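Wrist-view servoing, cup set
Zonano bench, notebook page 22

Picking up from the August notes. Question for this entry: does the policy trained on wrist views alone still find a cup when the cup fills half the view, or only when it stands at the back of the table?

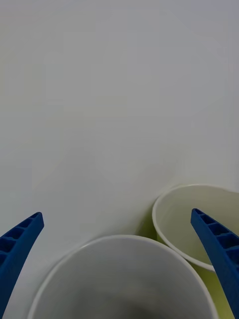
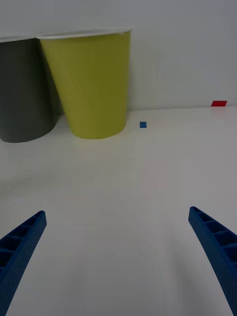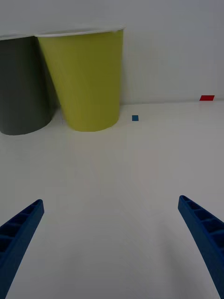 Wrist views, blue ribbed fingers, white table.

Brallgate, Nov 9, 2021

Method. Policy is the same small network as before, input is one wrist image plus gripper opening, output is a relative move in the wrist frame. No external view at any point. Training set is 162 teleoperated demos, resampled to a fixed step length with the Arkico logging tool. Dropped the demos where the operator paused over the table, they taught the network to hover.

Change since August: loss is now weighted by distance to contact. Before, long approach segments swamped everything and the last few centimeters were poorly fitted. Weight is flat far away and rises over the final 200 steps of each demo. Tried a steeper ramp first. It made the approach wander, so backed off.

Near views are the hard ones. In the first picture a large white cup and a smaller one with a yellow-green outside nearly touch, and the right finger lies across the smaller cup's rim. There is very little table between the rims to say where one object stops. The edge head (the auxiliary output, see Sầm branch) merges rims in views like this and the predicted grasp point slides into the gap. Without the edge head the policy picks a cup, but which one depends on the seed. Neither is good enough to report.

Far views behave. With the yellow-green and gray ones together at the back and the small blue and red pieces off to the right, as in the other two, the network's first move is stable across seeds. White rim against pale wall does not seem to bother it. I had expected trouble there and had prepared a contrast augmentation, which is still in the config but switched off.

Training: 1,000 epochs, batch unchanged. Validation loss flattens well before the end and the checkpoints after that are hard to tell apart on loss alone. Rollouts separate them better – late checkpoints close the fingers too early. Using the earliest checkpoint on the flat part from now on.

Odd result, not explained. Masking the fingers out of the input made near views worse and left far views alone. My guess is that the network reads the finger tips as a scale reference once an object is close. The masking also removes any rim pixels next to the fingers, so the test is confounded. Needs a version where the fingers are painted over with a flat color but keep their outline.

To do:
Rerun near views with finger outline kept.
Split the validation loss into near and far, a single number hides the problem.
Check the wrist extrinsics again before the next batch. The wall line sits at a slight slant in the third picture and I have not verified whether that is the mount or the arm pose.
Merge the Sầm branch only after the rim issue is settled.
Config and weights are in the Zonano folder under this page number.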